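Leopoldo Xolalpa
Monday, and I have opinions about dish racks again. Mute me now, I'll be a while.

Background for the newer people: I rent a kitchen that came with one cabinet, one drawer that opens, and a sink the size of a hat. Dishes have to dry out in the open like laundry in a movie about Naples.

First rack was a wire thing from the discount aisle at Trujillo. It had a little tray underneath that was supposed to drain into the sink. The tray sloped the other way. I mopped the counter for 151 days (yes, I went back and checked the receipt) before I accepted that this was the design.

Second rack was bamboo. Folded flat, looked lovely, grew something. We don't talk about the second rack.

Third was the over-the-sink roll-up mat everybody swears by. Fine for one fork. Put a bowl on it and the bowl goes looking for the drain.

My sister's theory is that I could dry the dishes with a towel and put them away. My sister has a dishwasher.

So: plastic. Grey, big, ugly, one solid piece, pegs in rows. Twenty bucks at Goltiter, and the guy at the register asked if I was opening a restaurant. It eats a whole corner of the table, and I have made my peace with that.
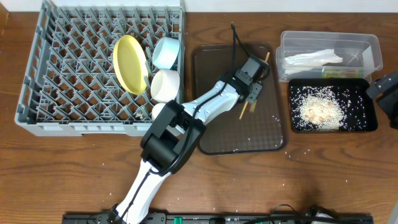
One yellow plate, three cups. Plenty of vacancies on the left.

Things I've learned about plates: they lean. You can buy all the pegs you want and a plate will pick an angle and stay there. The yellow one leans like it's waiting for a bus.

Cups are where people fight. My mother says upside down, always. The reviews say upside down, always. I put them on their sides along the wall of the rack. An upside-down cup traps a little puddle in that ring on the bottom, and then the puddle goes down your sleeve when you pick it up. I will not be taking questions, Mom.

The blue one gets used every day. The white ones are for guests, meaning they get used when the blue one is dirty, meaning they also get used every day.

Also, please rinse before you rack. There's a bit of pale gunk down in the lattice near the cups and I'm choosing to believe it's oatmeal. The bars cross each other all the way along and every single crossing is a place for oatmeal to retire.

Best cleaning method so far is an old toothbrush and a podcast. Worst is the shower. It fits, but you will feel things about your life.

A few of you asked about the Matetus one with the swiveling spout. I read a lot of the 1,258 reviews on it. Half are about the spout. The other half are about the spout falling off.

And no, I'm not getting the two-story Nulline. It costs more than everything I'd ever put on it, and I don't own enough plates to need an upstairs.

Somebody in the replies says just get more cabinets. Sir, I rent.

Next week – cutting boards, and where on earth you're supposed to stand them up. If you have a system, send it. If your system is "on top of the fridge," I already have that system.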